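lorneck-colors

A list of the color names used in old mail-order clothing catalogs, typed up by me, mostly in the evenings, with tea.

What's in here

My aunt left me a box of Warkier catalogs, the thick kind with the order form stapled in the middle, and I started reading them for the color names. If you've never done this, I can recommend it! A sweater was never brown. It was Saddle, or Bran, or Wet Bark, and the same brown sweater came back the next spring as Cocoa Dust. I started writing them down on the back of an envelope, then in a notebook, and then I gave in and made a spreadsheet, and now it lives in this repo.

There are 311 names in the main file. I also typed up a smaller set from the Nogueira catalogs, which only sold coats and scarves and had a much moodier way of naming things (Harbor, Late Harbor, Harbor Fog, you get the idea). Those are mixed in with the rest and you can tell them apart by the source column.

The repo is called lorneck because Lorneck is the street where I lived when I started it. I've moved twice and the name stuck.

Files

colors.csv is the main one. Start there.
fabrics.csv has the fabric each color was sold in, where the catalog said.
notes.txt is me talking to myself about hard cases. It's messy but I left it in, it might save you an email.
old/ is the first version with the typos. Please don't use it for anything.

Columns in colors.csv

name: the color name exactly as printed, capitals and all. If they wrote "Grey" on one page and "Gray" on the next, I kept both.
plain: my own everyday word for the color. Brown, green, blue, and so on. I kept this list short on purpose.
source: warkier or nogueira.
season: spring or fall. Blank when the cover was missing.
garment: what the color was printed next to. Sweater, skirt, robe, whatever.
swatch: yes if there was a little printed square of the color, no if all I had was the photo of somebody wearing it.

Only 199 rows have a swatch, so if you want to do anything careful with the plain column, filter on that first. For the others I was squinting at a photo of a cardigan on printed paper that has been in a damp box, and you should trust me accordingly.

How I picked the plain word

I looked at the page in daylight next to the kitchen window and wrote down the first word that came to mind. Then I came back on a different day with the column hidden and did it again. If the two answers matched, great. If they didn't, I flipped back and forth until I settled on one, and wrote a line in notes.txt.

The blues were easy. The reds were mostly easy, except for Brick Rose, which I changed so many times that I no longer see it as a color at all. Greens got a little tricky around the edge of yellow (Pear Skin, I'm looking at you).

And then there's gray. Oh boy. I ended up with 64 names where my plain word is gray, the biggest group in the file by a long way, and they cover so much ground that I nearly split them up. Flannel, Pebble, Pewter Mist, Oat Ash, Winter Dove. In the end I added light or dark in front when I was sure and left it as bare gray when I wasn't. So the values you'll run into are gray, light gray and dark gray, and the bare one means "somewhere in between, or I gave up."

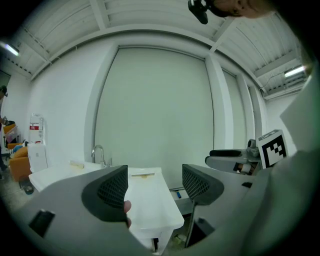
Light gray sleeve on the right, plain gray next to it.

One thing that makes grays so hard is what they're standing beside. The Warkier people loved to put a Pebble sweater over Charcoal pants, and Pebble looks nearly white there. Put the same sweater next to a cream wall and it goes dark and a bit blue. I tried covering up everything else on the page with two index cards, and that did help, though it makes for a slow evening.

Fabric matters too. A brushed wool and a shiny lining can share a name and look like they came from different planets. That's why fabrics.csv exists. I wish I'd started it sooner, because the first chunk of catalogs has almost nothing in it and I really don't feel like going back.

Things I know are wrong

The robes. For some reason the robe pages in one fall catalog were printed much too orange, so every robe color from it is probably off. I marked them in the notes and left the plain word alone.

Duplicates. Ivory shows up over and over, as does Navy. I only count a name once per source, so if you're hoping to find out how popular Navy was, this file can't tell you.

2 names have a question mark in them because the page was torn. One ends in "berry" and could be nearly any berry. If you own the catalog, please tell me which!

Missing issues. I only have what was in the box. There are gaps, and I don't know how big they are.

How to use it

It's a CSV, so open it in whatever you like. The separator is a comma and the text is UTF-8. A few names have commas in them (Rust, Faded) and those are in quotes.

I've used it for naming yarn, for a word game with my kids, and once for picking a bathroom paint, which came out much greener than I wanted. A friend sorted the whole thing by plain word and read it out loud like a poem. It went on a bit but the yellows were lovely.

Please don't use it to match real colors to real paint. There are no color codes in here and I'm not planning to add any. I tried scanning the swatches and got a different number every time, so I stopped.

Adding to it

Got a catalog? Yes please! Open an issue or send a pull request with your rows at the bottom of colors.csv. Type the name exactly as printed, use one of the plain words already in the file, and put something short in source. Somebody offered me a stack of Gromine catalogs last December and I'd love to get those in, but they're still in a garage two states away.

If you disagree with one of my plain words, say so in an issue and tell me what you were looking at. I'll go find the page. I've changed quite a few that way, mostly from green to gray.

License

The typing is mine and you can do what you want with it. A mention would be nice. The names themselves came out of somebody's office a long time ago, and I'd give a lot to have sat in on the meeting where they came up with Sensible Plum.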